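Setting Up and Looking After a Pair of Hand-Held Grippers
Second-year project report, Estthorpe, Department of Mechanical Engineering
Surachet Meesuk

1. Scope

The report covers the mechanical side of the Petchrat hand-held gripper: how a unit is put together after cleaning, how its opening is set, how the camera is checked against the fingers, and what was done when one unit began to stick. Software is only mentioned where a mechanical fault shows up in the logs. The work was carried out on two units, called A and B in the text. B is the one that was repaired.

2. State of the units at the start

Both units had been in use since November without a service. A closed cleanly over its whole travel. B closed, but with a pause near the end of the stroke, and the force needed at the handle was higher than on A. There was also play in the left finger of B, measured at the tip with the finger closed and the housing clamped in a soft-jawed vice.

The camera mount on A had worked loose by a fraction of a turn. This was not visible by eye and was found only when the closed tips no longer met on the centre line of the picture.

3. Taking a unit apart

The cable is unplugged first. The camera housing is then taken off as one piece. It should not be opened, as the lens is set at the Clandau workshop and we have no means of setting it again.

With the housing off, the finger screws can be reached. They are short and all of one thread, but the ones nearest the pivot are slightly longer than the others. Mixing them up causes the fault described in section 6. They were kept in a tray with the positions marked in pencil.

The fingers come away in pairs with their links. The links should stay joined to their own fingers unless a pin is being changed. Each pin was wiped with a dry cloth. Solvent was tried on one pin only and left a film, so it was not used again.

4. Putting it back together

The order is the reverse of section 3, with two additions.

First, the finger screws are done up lightly, the fingers are closed by hand, and the screws are then tightened with the tips held together. If they are tightened with the fingers open, the tips settle out of line and one reaches the centre before the other.

Second, the opening is set. The drawing gives 70 mm between the tips when fully open. We used a block cut to that length and placed between the tips, and turned the stop until the block was held without being pinched. A caliper was tried as well, but the soft tips give way under the jaws and two people got different readings.

After assembly each unit is opened and closed 100 times by hand before any reading is taken. Friction falls during this run and then levels off. Readings taken before it are too high and should not be written down.

5. Checking the camera against the fingers

The check is done at a table, with the units used as a pair. A mark is placed between the open tips. The fingers are closed slowly and the position of the tips in the picture is noted at the fully closed point. This is repeated with the unit lifted off the table and put back, to find out how much of the error comes from the operator's hand.

The second unit is then brought into the view of the first and held steady. The same is done with the roles changed over. If each unit can find the other's lens ring and fingertips without a break, the mounts are taken as sound. If one direction fails and the other does not, the fault is in the camera mount of the unit that is looking.

Daylight had an effect. With a bright window in the view the exposure drops and the black links lose their edges. The yellow tips remain easy to find. We did not find a setting that suited both parts, and kept the exposure that suited the tips.
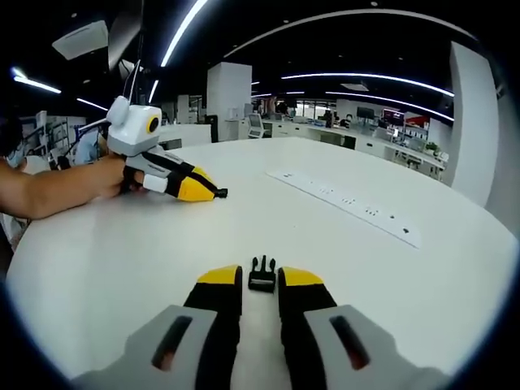
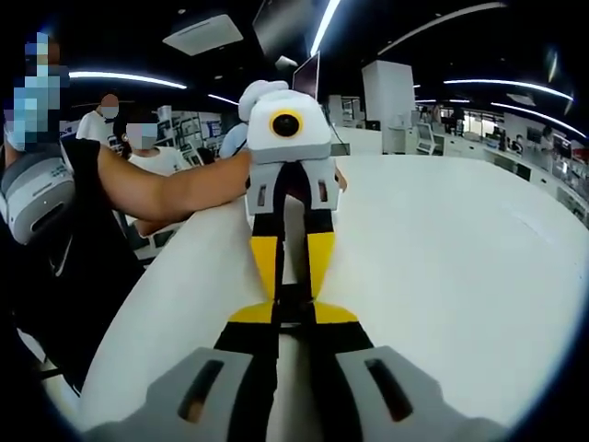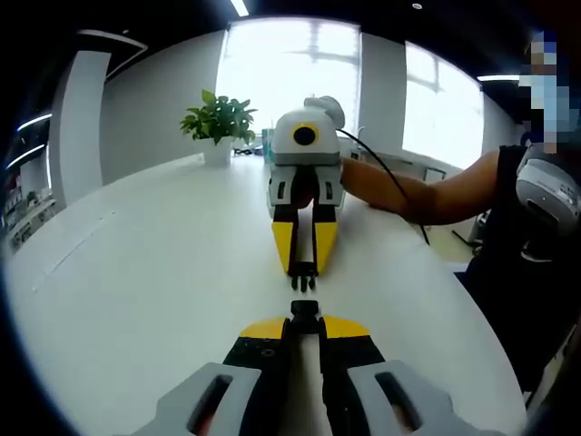
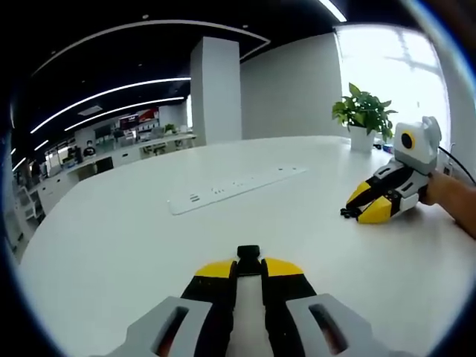
Figures 1 to 4. Two grippers at the table, the second one held by hand.

At the review Siriporn Kaewsai asked why the opening was set with a block when the encoder already gives a value for it, and whether the block would not simply hide an encoder that had drifted. She wanted the encoder reading taken at the block and written on the service sheet each time, so that the two could be compared later.

The point was accepted. The encoder is zeroed with the fingers closed, so it does not depend on the stop, and a change in the value at the block would mean that either the zero or the stop has moved. A column for it has been added to the sheet. The values taken before the review are missing for both units and cannot be recovered.

6. The fault on unit B

The pause near the end of the stroke was traced to one finger screw. A long screw had been fitted in a short position. Its end stood out on the inner side and touched the link shortly before the fingers closed. The link had a bright line worn into it where it rubbed.

The screw was changed. The link was kept after the raised edge had been taken off with fine paper, and a spare was ordered from Costitz in case the wear went deeper than it seemed. The spare had not arrived when this report was written.

The play in the left finger was a separate matter. The pin was within size and the hole in the finger was not. We fitted a thin sleeve, which removed the play but made the joint stiff at first. It freed up during the hand run. The sleeve is a repair for the time being and the finger should be replaced.

In the log, the old fault can be seen as a flat step in the opening value. The log is written at 100 Hz and the step lasts for several samples. We now look for this step before opening up a unit, as it takes less time than removing the housing.

7. Endurance run

After the repair, B was put through 1,000 full strokes by hand, shared between two operators with breaks. The opening was checked with the block at the start, at the midpoint and at the end. The stop had not moved. The force at the handle did not change by more than the spring balance can show. One of the housing screws had backed out slightly and was done up again. Thread lock has not been used on it, since the housing is removed at every service.

A was not run. A comparison between the two would need this to be done.

8. Routine care

Before each use: check the camera housing for movement by hand, check the cable where it leaves the top of the unit, wipe the tips.

At each service: strip to finger pairs, wipe the pins, reassemble as in section 4, set the opening, do the hand run, take the encoder value at the block, repeat the camera check in both directions.

The cable should be left with a loose curve above the unit. On B it had been tied down close to the housing and the sleeve had begun to split at the tie. The tie was cut and the split covered with tape. The connector was not affected.

9. Open items

Link and left finger of B to be replaced when the parts come. Encoder values at the block to be taken for both units. The screw tray drawing to be redone in ink, as the pencil marks rub off.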